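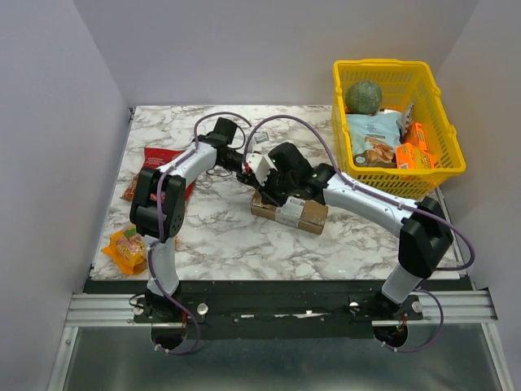 Unit 8: Comparing grippers on a two-arm bench
Notes prepared by Silvana Pacheco. Revised November 2, 2020

Purpose
Each group compares two gripper types, the Skusta and the Avuton, on the same arms with the same controller settings. Only the fingers and their mounts are changed between runs.

Test objects
Packaged groceries are used for most trials. A rigid carton has flat parallel faces and a predictable grip width. A snack bag deforms under load, so the width at contact differs from the width at lift. Round fruit gives a small contact patch and tends to roll before the fingers close.

Procedure
Home both arms. Zero the finger position with the gripper fully closed. Set closing force to 38 per cent of maximum for bags and 80 per cent for cartons and fruit. Run eight trials per object, per gripper. Return the object to its start position by hand, with the arms disabled.

Cable routing
Check slack at the wrist and elbow before the first run. A cable that pulls tight at full reach adds a side load at the wrist and will spoil the force readings. Re-tie as needed.

Scoring
2 = lifted and placed
1 = lifted, then dropped or slipped
0 = not lifted
Record handovers between arms on a separate sheet. They are scored the same way but are not averaged with single-arm lifts.

Reading before the lab: Honorato and Yeom, course reader, section on finger compliance.

Log sheets go to Gervásio Vasconcelos by the end of the session.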